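Can It Do Chores Yet? Gallery, Part 2

Every March I go back to the same question: could a machine take over the dull small jobs at home, or the ones behind a shop counter? I love this stuff, and this year I came away more excited than ever (and still doing my own dishes).

Quick scorecard before you scroll. Moving a box from one flat spot to another? Yes, and it's lovely to watch. The Lurico arm did 402 box moves in our long test and I would happily have stood there for more. Wiping a counter is getting close. Eva, the little kitchen helper, missed the corners but got nearly 17 inches of sticky countertop clean in one pass!

Then come the soft things. Towels, bread bags, socks, anything that changes shape when you touch it. Briltari's demo folded a dish towel in two tries, and people clapped. I clapped too. Give it a heap of crumpled cloth, though, and it has to work out where the edge even is, which you and I do with our fingers without thinking.

Snack bags are my favorite test of all. They're shiny, so the light jumps around on every crease. They're light, so a push can move them when you wanted a grip. Squeeze too hard and you have crumbs. The folks at Samarakoon told me they'd pick a can of soup over a bag of chips any day, and I believe them.

So for stocking a shelf with mixed groceries, my answer is still "not all of it." Putting a bag of wavy Lay's in a shallow white tray is an easy job for a six-year-old, and I think it makes a terrific job for a machine to learn on. I'd take a whole afternoon of that over another backflip video.

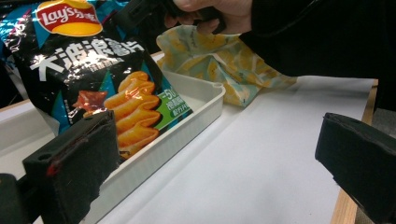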